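How to get your weekly shop down to one trip (and one sensible bag)

I used to go to the shops nearly every day. A pint of milk here, an onion there, and somehow always a packet of biscuits that hadn't been on any list. When I added up one month of receipts I'd spent 32 pounds on things I already had in the cupboard. Mostly chickpeas. So I changed how I do it, and I've stuck with it since January, and here's the method if you want to pinch it.

Step 1. Look in your cupboards first

Do this the evening before you shop, with a cup of tea, and give yourself ten minutes. Open every door. Pull the tins forward so you can see what's at the back. I write down only what's missing, never what's there, or I end up with a page I can't read in the middle of the tinned veg.

Check the freezer too! Mine is a small one and I still lose things in it. Peas, mainly.

Step 2. Plan 6 dinners and leave the seventh alone

I plan six dinners and the seventh night is leftovers or toast. If you plan all seven you'll be throwing something away by the weekend (I always was). Pick two that share an ingredient. If I'm buying a big bunch of coriander then there's a curry and a soup that week, and if it's a whole cabbage then I'm sorry but everyone is getting cabbage.

Write the dinners at the top of the list and the ingredients underneath. If the shop hasn't got something you can see straight away which meal you need to change.

Step 3. Write the list in shop order

This is the bit that made the biggest difference to me. I go to the Murnside market hall first and then the Gunawan grocery on the corner, so my list goes veg, bread, spices, tins, fridge things. If you go to one big supermarket, walk it in your head from the door. You'll get it wrong the first time. By the third week you'll know exactly where they've hidden the stock cubes.

I keep mine on the back of an envelope. I did try a list app called Endeck for a bit and it was fine, but my phone kept going dark while I was holding two leeks, so back to envelopes.

Step 4. Go at a quiet time

Tuesday, just after 9, is lovely where I live. The bread's in and there's no queue. Evenings can be good as well if you work in the day — you just get less choice on the veg.

Step 5. Take the right bags

You want one strong bag for tins and bottles, and one or two thin ones that fold up flat for everything light. My strong one is a Rokmont, dark green, ugly as anything, and it's carried more potatoes than I'd like to think about. The thin ones live in my coat pocket and by the door.

Fold them as soon as you've unpacked. Lay the bag flat, smooth the air out towards the opening, bring both sides into the middle, then fold up from the bottom until you've got a square. If you leave it till later it'll be in a heap on the worktop for days. Choose a loud pattern if you can, because a plain one vanishes in a dark cupboard.

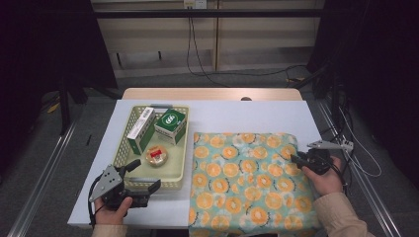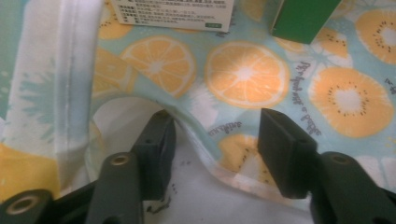

Orange and kiwi slices, very cheerful.

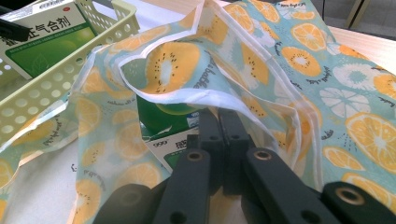 Step 6. Pack heavy to light, cold with cold

Put the tins on the belt first and the bread last, then you can pack in the same order without juggling. Keep all the cold stuff together so it can go straight in the fridge in one go. Eggs go on top, obviously, and I still check the box before I leave the till.

If you're walking home, split the weight between two hands. I once did the whole hill with everything on one shoulder and I could feel it until the weekend.

Step 7. Put the new things behind the old things

Boring, I know, but it takes two minutes. Anything with a short date goes on the middle shelf of the fridge where you'll see it. I weigh rice and pasta into 200 gram portions while I'm at it, in old jars, and then a midweek dinner is a matter of tipping one out.

What if you run out midweek? I let myself have one small top-up for milk and fruit, cash only, no basket. If it doesn't fit in my hands I don't buy it. The biscuits do still get through sometimes.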